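The shared kitchen and the cupboard full of bowls

I have worked on the same floor for six years, and in that time the kitchen has had four sets of rules taped up in it. None of them lasted. My view is that a shared kitchen needs less on the counter and more behind doors, and that this does more than any rule.

When Sterent took the floor above us, 17 people became 74, and the kitchen stayed the size it was. It has one sink. It has plenty of wall cabinets, and a good part of them held things from firms that had moved out. We kept our cups on the worktop because the cupboards were full of other people's cups.

I asked for an afternoon to empty them. It took 2. We got 193 pieces out, mostly bowls and lids, and hardly any of the lids fitted anything. I would have thrown the lot away. Hamdia Gidey wanted to keep one of each size, and I now think she was right, as people do bring in salad.

What I object to is the idea that the mess comes from lazy people. Most people will put a cup away if there is a place for it. If the shelf is full they put it by the sink, and the next person puts theirs beside it. By four in the afternoon there is no room to butter a slice of toast.

The same goes for the games end of the room. A foosball table is a flat surface, and flat surfaces collect things. Tables next to a kitchen collect bowls. I would give every table one job and a box underneath for whatever doesn't belong to that job. I would also put the bats and toys in that box, and keep anything people eat from well away from them.

I would leave the notice board alone. It does no harm, and it keeps paper off the fridge.

The kitchen, the floor, the long table and the games corner:
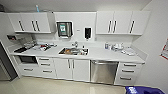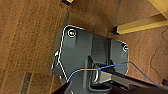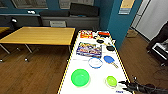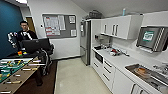 Fionnuala Lynch: I agree about the cupboards but not about the boxes. We had boxes under the tables at Wikside and they filled up within a month, then we had full tables and full boxes. Put a date on every shelf and clear it when the date comes round. And please keep more than one bowl of each size, some of us eat lunch at the same time.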